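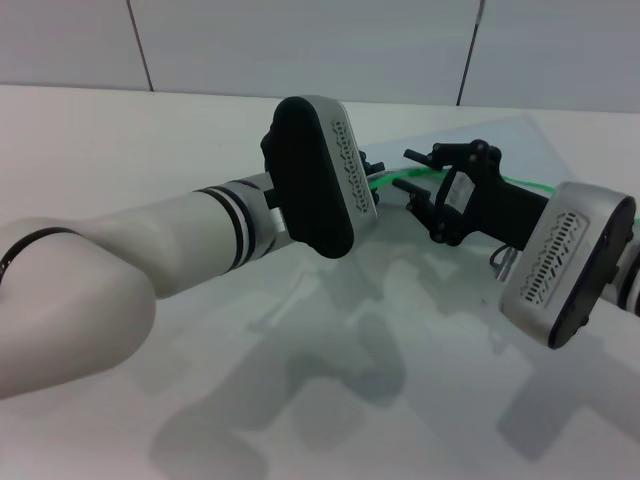 Both arms at the cable table, open day at Hurnard

Open day at Hurnard – went, stayed far too long, notes inside
Forum: Shop Visits and Shows

pegboard_pete
Posts: a lot

Well, I finally went. Some of you will remember me going on last August about missing the one before, and my wife remembers it even better, so this year I put it on the kitchen calendar in red and drove over straight after breakfast. Hurnard is the training workshop out past the river, the one that took over the old printing building, and once a year they open up the automation side and let people like us wander around and get in the way.

They let us through in groups of up to 20, which was just right, because you could hear the person talking and still get your elbows to the front. Our guide was Marlies Auer, who runs the cable handling bench, and I can't say enough good things about her. She must have given the same talk all day and she still answered my questions as if they were new (they weren't, I'm sure).

The bench I liked best was the two-arm one. The job is to get a floppy cable picked up and passed from one arm to the other, which sounds like nothing until you think about how your own hands do it. You don't look, you sort of feel where the slack is going. The arms can't do that, or these ones can't, so it's all in the planning and in where they choose to take hold. I loved that the cable was bright green. You could follow it from the back row! I watched it for 30 minutes and would have stayed longer if my knees had been willing.

They also had a screen showing what the small camera down at the wrist sends back, and I've put one of those further down. Ask me anything, I took notes on the back of the parking slip.

conveyor_belle

Lovely write-up Pete, thank you! I went in the afternoon and had a different guide, a young man who was very sweet and very nervous. Did yours explain why the fingers are so skinny? Ours said it was to get under the cable without shoving it along the table, and then someone asked about the sheet of plastic lying under it and he went pink and said he'd find out. He never did come back to us, poor thing.

pegboard_pete

Belle, yes, Marlies said much the same on the fingers. I asked about the sheet too! She said it slides a bit easier than the tabletop and they're trying it both ways this month. I noticed you could hardly see the thing unless the light caught it.

oldratchet

I'll be the grump then. I was there in the morning and I thought it was slow. I spent most of my working life near wire harness lines, and a person who's been at it for 2 weeks would run rings around that bench. I don't say that to be unkind to the people there, who were very pleasant and gave me a good cup of coffee. But I came home wondering what I'd been shown. There was a Conceição feeder in the next bay doing brackets, and that at least was earning its keep.

pegboard_pete

Ratchet, I hear you, and I did see the feeder, and it's a fine machine. But brackets come out of the bowl the same shape every time. I don't think anybody at Hurnard was claiming the two-arm bench is ready to take over a line. Marlies told our group straight out that it's a teaching bench and that the students learn more from the drops than from the good ones. I counted that in its favor. My first year on the tools was mostly drops.

Here's the wrist camera one I promised.
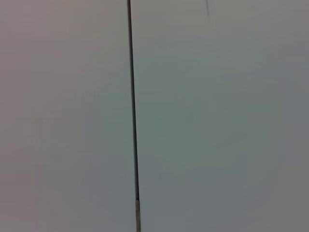 The wrist view was what I drove home thinking about, because I'd always pictured these machines as seeing the way we do, with the whole bench laid out in front of them. Marlies said people are nearly always surprised by how little is in it. She said the students spend a good part of the course learning what can and can't be worked out from a view like that one, and that she has them write it down in plain words before they're allowed near the software, which struck me as a very good habit. Take that one: a thin dark pole, or rod, or whatever it may be, with a tan bit at the bottom, and pale gray behind it. Is it near or far? It gets wider toward the bottom, so I'd guess that end is closer, but I wouldn't bet my lunch on it. A lady next to me thought the gray was a wall and I thought it was a panel, and we had a very nice argument over it all the way to the coffee table.

conveyor_belle

I'm with the lady, I say wall. And is that a hair near the top, over on the right?

pegboard_pete

Hair, thread, scratch, take your pick! I've wiped my screen twice.

oldratchet

Fair enough, I'll give you that one is interesting. In my day we'd have put a second camera up high and been done with it. Is there a reason they don't lean on an overhead view and leave the wrist alone?

tumblelock

Long-time reader, and I teach evening classes in this sort of thing (not at Hurnard). Ratchet, plenty of shops do it your way and are happy. The trouble with a high camera comes when the gripper gets down to the work, because the arm and its own housing end up between the camera and the part. Look at the left arm in Pete's first picture. You can barely see its fingers for the block they're mounted on. Up close is where the wrist view pays for itself, and from further off it can be as bare as Pete's second one. Most people end up wanting both.

I do disagree with Pete a little on the students learning more from the drops. They learn from the drops if somebody sits down with them afterward and goes over it. Otherwise they just learn to pick up cable.

pegboard_pete

That's a fair correction and I'll take it. She did say they go over every run at the end of the day, I left that out.

oldratchet

Tumblelock, thank you, that's a clearer answer than I got on the day. I still say slow.

andy_from_andura

Did anyone make it to the Andura stand at the back? We had the little Pimby cart doing laps and we handed out 60 of the paper plans before lunch. Had more printed for the afternoon and still ran short. If you missed out, send me a message here with your mailing address and I'll get one to you.

conveyor_belle

Oh, the cart! My grandson followed it the whole way around the hall. Message sent.

pegboard_pete

Me too please, Andy. And Belle, if you're going next year let's try for the same group. I'll bring the folding stool this time.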